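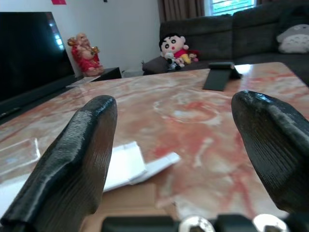
Filed under: Building Materials / Indoor Surfaces

3.2 Gloss loss on household stone

Polished marble in homes is worn mainly by grit underfoot and by mild acids from food. Earlier work at the Duan test site dealt with lobby floors, where traffic is heavy and cleaning is scheduled. Living rooms differ in both respects. We therefore took gloss readings at 60 degrees in occupied apartments in Ballach, with 5 readings per surface, and repeated them after the January cleaning period. 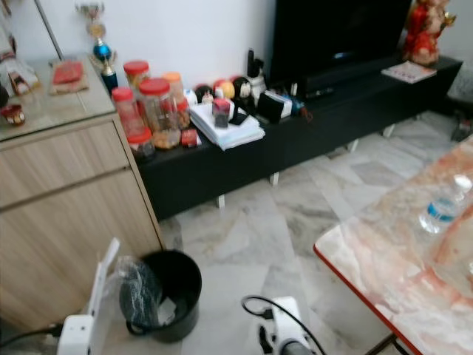 Figure 4. Pale marble tiled floor beside a low black console.

Floor readings fell fastest along walking routes. Tile close to furniture kept most of its gloss, and the difference was larger where the Rorka cleaner was used undiluted. Readings on tables were more scattered. Cup rings and wiped spills left dull patches too small for the meter head, so table values should be read as upper limits.
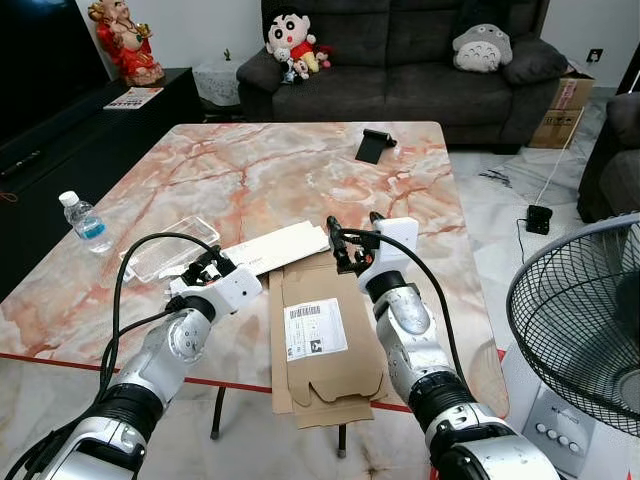
3.3 Effect of vein color

Pink and orange veins scatter light differently from the white ground. Readings centered on a vein were excluded when the vein covered more than three mm of the aperture. Gray veining needed no correction. 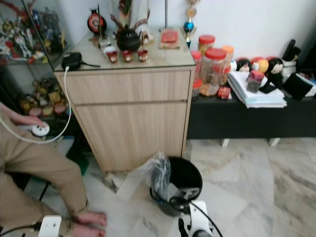
Figure 5. Wood-grain cabinet with a glass top and tea setting, on white-and-gray marble.

Glass tops served as a stable check surface between visits. The meter was reset to 100 on the Endora reference tile before each room.

Comments

stonefitter: Was the cleaner tested on honed marble as well?

m_tiles: Our lobby readings show the same drop on walking routes. Please post the raw table values.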